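Facilities Help Exchange
Topic: Furniture and surfaces

Cleaning routine for a wood table on an open mezzanine, dust keeps coming back

Posted by Unnur Gunnlaugsson, 4 July 2021
Viewed 1,431 times

We have a rectangular wood table on the upper landing of our building in Skemley. The top is a warm brown with visible grain and the legs are dark metal. I don't know the finish. It was bought secondhand from an office clearance in Himthorpe and came with no paperwork.

The table gets wiped once a day with a dry cloth. By the next morning there is a film of dust on it again, and in low light I can see faint streaks that run with the grain. The landing is open to the floor below, and the stairs come up on one side. There are also small things left on the table most of the time, so whoever wipes it tends to go around them.

What I need to know:
Should the cloth be dry or damp?
Is there a way to tell what the finish is without damaging it?
Does a small desk fan make the dust worse? One usually lives on the table in summer.

I have a bottle of wood soap from Þórarinsdóttir but have not used it yet.

3 replies

gable_end
Reputation 205

Damp. Dry cotton moves dust from one place to another and the rest goes back in the air.

pellworth
Reputation 800

Taking your points in order.

Cloth. Use microfiber, barely damp. Wet it, wring it as hard as you can, then fold it in four so you have eight clean faces. Wipe with the grain in straight passes that overlap by a third. Turn to a new face when the one in use looks gray. Follow with a dry cloth of the same type. Don't leave the cloth bunched up on the table between uses. It picks up grit, and the grit does the scratching next time.

Finish. Put one drop of water in an inconspicuous spot, such as the underside of the edge, and leave it for 20 minutes. If it beads and wipes off clean, the surface is sealed. If it leaves a dark mark, the wood is oiled or bare, the mark should fade as it dries, and you should keep water use to a minimum. A factory coating on an office table will normally bead.

Streaks. On a sealed top these are most often residue from a previous product. One pass with plain water and a drop of dish soap, one pass with plain water, then dry. Hold off on the wood soap until you have done this, or you will be putting a new film over the old one.

Fan. A fan does not make dust but it does keep it moving, and the grille collects lint. Unplug it and brush the grille before you do the table. If you lay it down with the grille facing up, it will collect more. Store it upright or in a drawer.

Order of work. Clear everything off first. Anything from a plant goes too, because crushed leaves can stain a light or oiled surface. Next do the handrail and the top of the half-wall, then the tabletop, then the legs, then the floor. Top to bottom. If you do the table before the rail you will do it twice. Pick up cords and power strips before you vacuum, and lift floor cable covers to get the line of grit that builds up along each side.

We have a similar landing at Erkham, also open to the stairs. A table there gets this treatment twice a week and a single dry microfiber pass on other days.

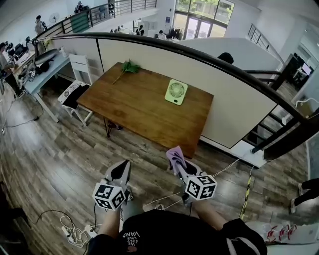
Building Services Team, Erkham

Same type of arrangement as yours: brown grained top, dark metal legs, plank-look floor, half-wall with a dark brown handrail behind. The pale green fan is lying on its back, and there is a sprig of something leafy toward the other end. Both should come off before the cloth goes on.

Mark as helpful (14)

Unnur Gunnlaugsson

Did the drop test under the edge. It beaded and wiped off clean, so I am treating it as sealed. Soap and water pass is done and most of the streaks are gone. There is still one near a corner that I can feel with a fingernail, so I assume it is in the coating.

We had been doing the handrail last. Order changed.

tallowmere
Reputation 20

You can also use furniture polish, the spray kind. My mother used it on everything and her tables were fine. Shake the can first.

pellworth

Spray polish with silicone in it will make the top slippery and will cause trouble if anyone ever refinishes it. I would leave it off. For the streak you can feel, leave that alone too unless it catches the cloth.

Thread status: open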